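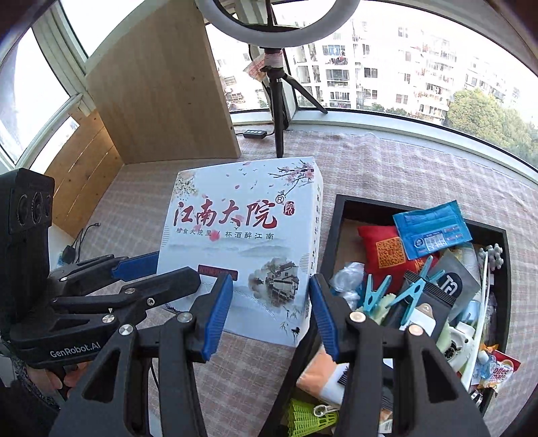
Home | Ask | Browse topics | Recent | Log in

Tea has gone musty in storage, can it be saved?

Helmi Ikonen
In November I was given 200 grams of oolong and put it in the cupboard next to the cooker, still in its paper wrapping. I opened it last night and it smells flat and a bit like old cardboard. There's no mould that I can see. The leaves bend a little before they snap. Is there any way of getting it back, or should I bin it? Also, what should I keep the next lot in? I have a couple of glass jars and an old biscuit tin with a loose lid. We drink it slowly, a pot on most weekends.

Gilang Sutanto
Bin it. Life is short.

Annapurna Achari
I wouldn't throw it out yet. If there's no mould and it only smells stale, it has taken up damp, and the cooker won't have helped. You can dry it again. Put the leaves in a clean frying pan with no oil, on the lowest heat you have, and keep them moving for a few minutes until they smell of tea again. Stop before they start to colour. Tip them on to a plate, let them cool completely and then seal them up. Warm leaves in a closed jar will sweat and you'll be back where you started.

It won't taste as it did when new, but it should be fine for everyday drinking. If it smells sour or like a cellar after that, get rid of it. The same goes for any white or green fuzz.

For the next lot, use a tin with a tight inner lid. Mine is a Winwood one and it has lasted years. Glass works if it lives in a dark cupboard. Your biscuit tin is all right if the tea is in a sealed bag inside it. Keep it away from spices and coffee. I split a big bag into 2 smaller ones and don't open the second until the first is finished.

Leif Arnardóttir
Agree with the pan method, I've done it with green tea as well but you have to be quicker, it scorches easily. Don't put it in the fridge whatever people tell you. I did that and it tasted of onions. Stale leaves are also good for taking the smell out of shoes, in an old sock.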